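Workshop Tips: Running the Monthly Board Meeting From the Shop

Send the papers out a week ahead. Directors will still read them in the parking lot, but you'll have done your part.

Cap the agenda at two big decisions. Our July packet at Treseck had 37 items, and we got as far as the parking. 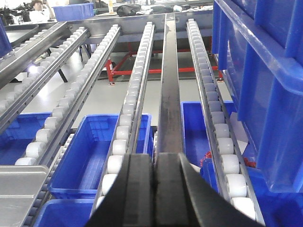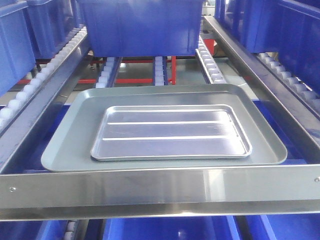
Seat the newest director next to the chair. Kanini Massawe spent her first meeting behind a pillar and voted twice on the coffee contract.

Write the minutes the same night. By morning everyone remembers winning.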